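6/3/22
By the Kurnason press desk

KURNASON PAUSES WIRHAM KITCHEN GRIPPER AFTER FINGER FAULT, FIX GOING OUT NOW

Kurnason is pausing all work with the Wirham two-finger gripper as of this morning. Applies to every unit shipped, all 865 of them. Hand-held and arm-mounted both. If you have one, stop using it near glass, knives, or a hot stove until the check below is done.

What happened. During kitchen trials at our Villia site a gripper let go of a steel bowl while the handle reading still showed a full grip. Bowl dropped, hit the counter, slid off. No injuries. The operator had the tool at chest height and was wearing closed shoes, as the trial rules require. We ran the same lift again the next day with a different unit and got the same release. Then a third. At that point the trial was stopped.

The cause, as far as we know it today. One of the pivot pins in the linkage can back out a little under side load. When it does, the finger on that side goes slack for a moment and the closing force falls off. The sensor sits on the handle side of the pin, so it doesnt see the drop. Operator thinks the grip is good, software thinks the grip is good. In our bench tests 15 units out of 90 showed the fault. All 15 came from the batches built after November, when the pin supplier changed the coating. Older units passed. We are including them in the pause anyway until the count is finished.

Thin curved rims are the worst case. Bowls, pan lids, mixing cups - anything gripped at an angle so that one finger takes most of the push. Boxes and bottles held square did not set it off in testing, but please don't read that as a green light.

What owners need to do:

Stop work. Power the handle down and leave the fingers open.

Look at the pivot caps on both linkage arms. A cap that stands proud of the arm, or turns under a fingertip, means the unit fails. Put it back in its case and report it.

Caps flush and tight? Still wait for the replacement pins. A flush cap passed the eye check and failed under load on several of the bench units.

Do not tighten the pins yourself. Do not glue them. Two sites have tried thread glue already and it got into the joint.

Replacement pin kits are being packed at our Fankhauser warehouse and go out in the order reports come in. Each kit has new pins, new caps, a torque key and a printed sheet. Fitting takes 15 minutes per gripper. Sites with arm-mounted units will get a visit instead, because the arm has to be re-zeroed afterward and that needs our laptop. No charge for any of it, including shipping back the old pins. We do want the old pins back, please, bagged by unit number.

A software update goes out along side the kits. It compares motor current with the handle reading and stops the session when the two drift apart. In tests it caught 88 percent of slips before the object left the fingers. Not good enough to run without the new pins, so the update will not unlock a unit until the pin change is logged.

Bowl lifts are back on the test list at Villia, on ordinary counters with ordinary clutter, with one finger inside the rim and one outside and then the other way around.

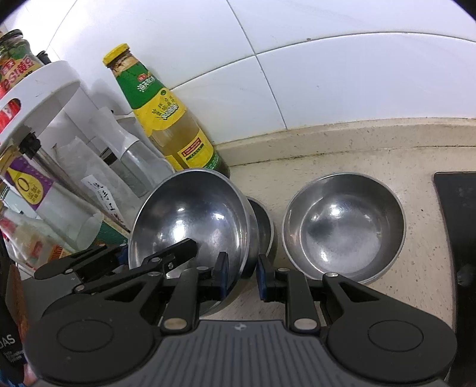

Fankhauser wrote in to say that the pin is only half of it, and that a handle which reports full grip with nothing behind it should never have passed the first review. The warehouse crew had seen caps working loose in returned units back in winter, logged it as wear, and got no answer. They want returns data to go straight to the design team from now on.

We agree on both points. The winter reports were filed under cosmetic damage and were not read by anyone who works on the linkage. From today any loose cap on a return is treated as a safety report. The sensor is being moved to the finger side for the next build, no date yet.

Trials at other sites stay closed until the first batch of kits has been fitted and load tested. Training sessions planned for this month are moved, new dates will be sent to everyone who signed up. Orders already placed are on hold and can be canceled with a full refund.

To report a unit, call or write to the Kurnason service desk with the unit number from the handle, the month it arrived, and whether the caps are loose. Photos of the caps help. Next update from us when the bench count on the older batches is done.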